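Search this board Advanced Go

Cloudy film on plastic plates -- rinse aid or water hardness?
Started by Ifor Eynon, Sun 11 March

kneath_tap wrote:
Coloured plastic plates come out of our machine with a grey film. Glassware is fine. Hardness by test strip is 219 ppm. Salt is topped up and rinse aid is on the middle setting. 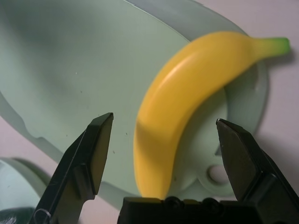

Ifor Eynon wrote:
Film on plastic only is seldom limescale. Scale would show on the glasses first. Wipe one plate with white vinegar and leave it two minutes. If it clears, you have scale. If not, the surface is scratched. Pale colours hide it well: on a mint-green plate like the one under the toy banana you would need to tilt it to a window to judge.

zudier wrote:
Disagree. I had film on plastic alone at 175 ppm and it was scale. Plastic holds less heat, so it dries slowly and the drops leave their minerals behind.
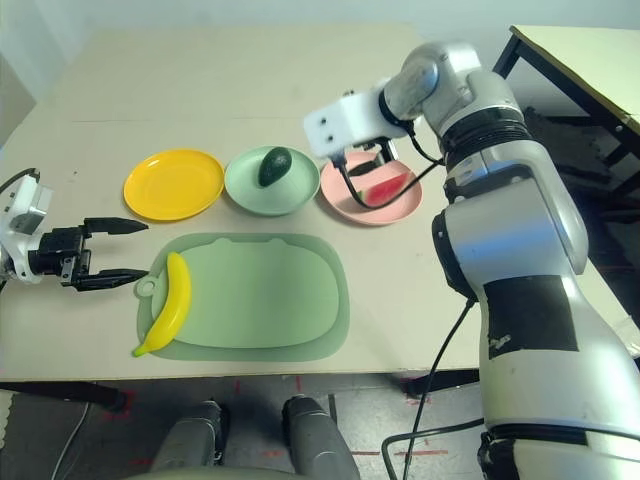
Yellow, mint green and pink, with avocado and watermelon on two of them.

Ifor Eynon wrote:
Slow drying gives spots. The first post says film.

zudier wrote:
Spots merge if the rinse aid is set too low. Turn it up before blaming scratches.

kneath_tap wrote:
Vinegar cleared about half of it. The rest stayed, mainly in the middle where knives go.

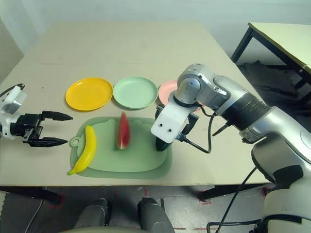

Next steps

1. Cut on a board, never on the plate.
2. Rinse aid up one setting, then run 23 cycles before judging.
3. Check the hardness setting on the machine against the strip -- the factory default is often too low.

zudier wrote:
Number 2 is far too long. A few washes will show it.

We use cookies to keep you signed in. Accept Settings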